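Kurnari Adult Reading Program
Progress report to the Giller Fund, March
Prepared by Florante Tan

Enrollment stands at 167 adults, up from 50 when the grant started. Most of the growth came from the evening groups at the Cekusum site, where we added a second start time at 7:30 p.m. for people coming off day shifts. Attendance there dipped during the bad weather in January and has since recovered.

The Tripathi workbooks arrived late, so the first weeks of the winter term used photocopied material from last year. Tutors reported that the new spelling units move too quickly for beginners. We now spend two weeks on each unit and have told the publisher.

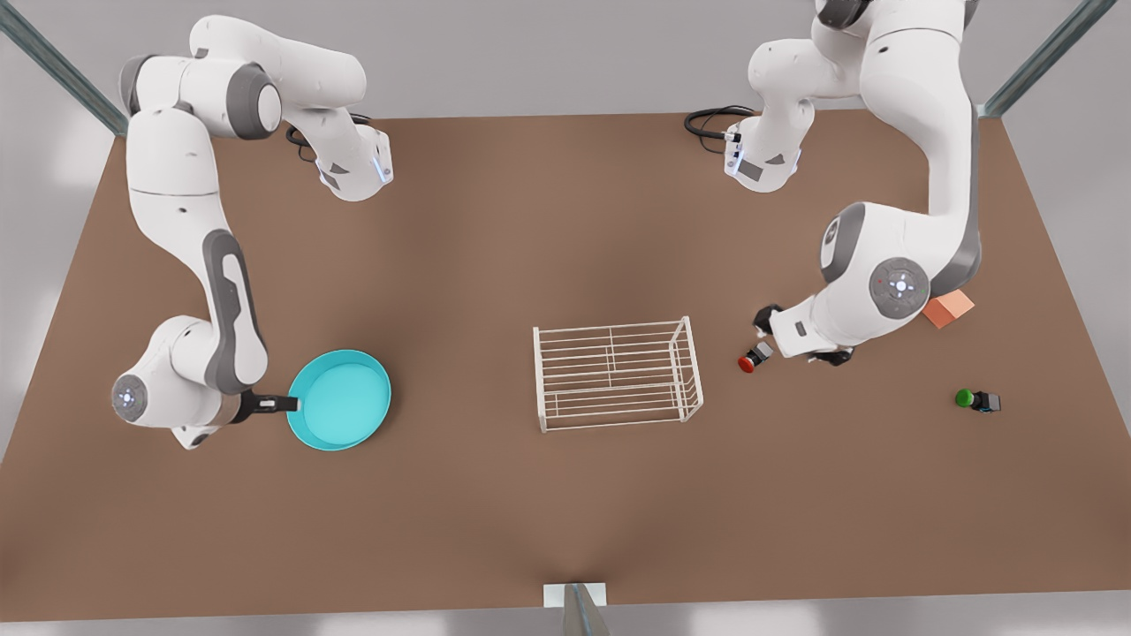
Tutor training is on schedule. We trained 20 new tutors this term and 2 have since left, both for full-time jobs. Their learners were moved to other groups within the week.

Spending is slightly under budget. The savings are in travel - several tutors live near their sites and did not claim mileage. Printing ran over for the reason given earlier, and we ask to move part of the travel line to cover it.
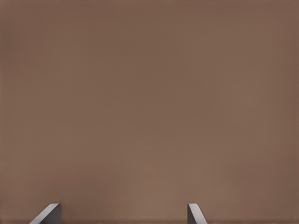
The lease at Cekusum comes up for renewal in the summer. The landlord has offered the same rent for one more year, and we plan to accept unless the fund objects. Reading assessments for the spring term begin in May, and the scores will be in the next report.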